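Participants Wanted: Everyday Memory and Household Routine Study

The Ruddock Center for Applied Psychology, Gasdale campus, invites adults living independently to take part in a study of how people remember where they have put common belongings. The study is open to residents of Gasdale, Kolham and the surrounding townships.

Purpose of the study

Misplacing small items is a common complaint at every age, yet most published work on the subject relies on word lists and computer tasks. The present study examines memory for ordinary belongings over the course of a normal week at home. Findings will inform printed guidance for older adults and their families.

Who may apply

Applicants must be 54 years of age or older, live in their own home or apartment, and be able to read standard print with or without glasses. Applicants who have been diagnosed with a neurological condition, or who have taken part in another memory study at the Center since March, are not eligible. No previous experience of research is required. The Center plans to enroll 300 participants.

What participation involves

Each participant will attend three sessions at the Stiltetcombe Building. Sessions last 25 minutes and are held on weekday mornings and on Tuesday evenings until 7:30 p.m. Between sessions, participants keep a short written diary noting any item they could not find and where it was later located.

Questions in the interview concern familiar things such as keys and packaged food. Participants will be asked where they usually keep such items and how often they handle them.
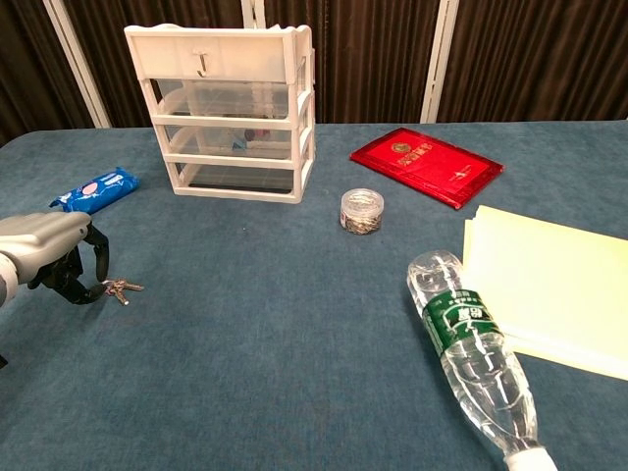
Compensation

Participants receive a gift card after each completed session. Parking at the Stiltetcombe Building is free of charge, and bus fare will be reimbursed on presentation of a ticket.

Confidentiality and withdrawal

All records are stored under a participant number. Diaries remain the property of the participant and will be returned on request. Participation is voluntary, and any person may withdraw at any time without giving a reason. Compensation already received need not be repaid.

How to apply

Application forms are available at the front desk of the Stiltetcombe Building and at the Kolham public library. Completed forms may be returned in person or by mail to the Participant Office, Ruddock Center for Applied Psychology, Gasdale. Applicants who need a large-print form, an interpreter or step-free access should indicate this on the first page. The Participant Office will contact eligible applicants by telephone to arrange a first session.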